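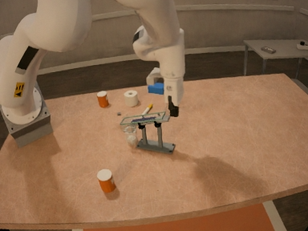

Nernitz Opens Its Remote Teaching Bench to Outside Laboratories

Dretinstead, 15/03/2019 – Nernitz announces today that its remote teaching bench, until now used only by our own engineers, is open to outside laboratories and small manufacturers. With the bench, a person can show a task to a robot arm from another room or another city, and each demonstration is saved in a form that can be used for training.

The operator holds a light hand controller called Kingi. When the operator's hand moves, the simulated arm moves in the same way, and a trigger under the first finger opens and closes the gripper. There is no code to write. A new operator practices for 12 minutes on a free table and then begins with the first real task.

The bench runs completely in simulation. The arm, the table, the stand and the small objects are models, and the contact between them is calculated by our Uterell software while the operator works. For this reason a mistake costs only time. The operator presses one key, the table returns to its starting state, and the demonstration begins again.

The first public task set is named "Ramp and Stand." It asks the operator to bring the gripper to the raised end of a narrow sloped piece, which is held by two clamps on a metal stand, and to adjust its slope without touching the other objects on the table. The task looks simple, but it is difficult to do by remote control. The sloped piece is thin, the fingers must come from above, and the operator must judge the distance on a screen.

During the closed trial, 31 operators recorded 700 demonstrations of this task. After review, our team kept 261 of them for the first release. The others were put aside mostly for two reasons: the operator stopped for a long time in the middle of the movement, or the arm came too near to its joint limits. We will publish the rules of this review together with the recordings, so that each laboratory can decide if it agrees with them.

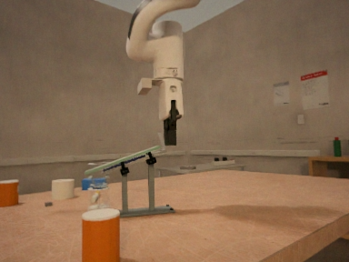 Lorraine Tomoana
Head of Demonstration Programs, Nernitz

"When I taught my first task by hand, I was pushing a real arm with both of my hands, and my body was always hiding the thing I wanted to see," said Tomoana. "With remote control the view is free, but the feeling in the fingers is lost. We worked a long time on this point. Now Kingi gives a small vibration at contact, and our operators tell us that they close the gripper more gently."

Each recording contains the joint positions, the gripper opening, the controller signal and the camera views, all on the same clock. Failed attempts can be included if the laboratory asks for them – some groups want to study how a person corrects an error.

Access is given in blocks of one week. Laboratories may send their own operators to our office in Dretinstead or connect from their own site with a borrowed controller. Teaching institutions pay a reduced price. A second task set, with bottles and caps, is planned for October.

Applications should include a short description of the task and the number of operators. They can be sent to the Nernitz programs desk, which also answers questions from the press.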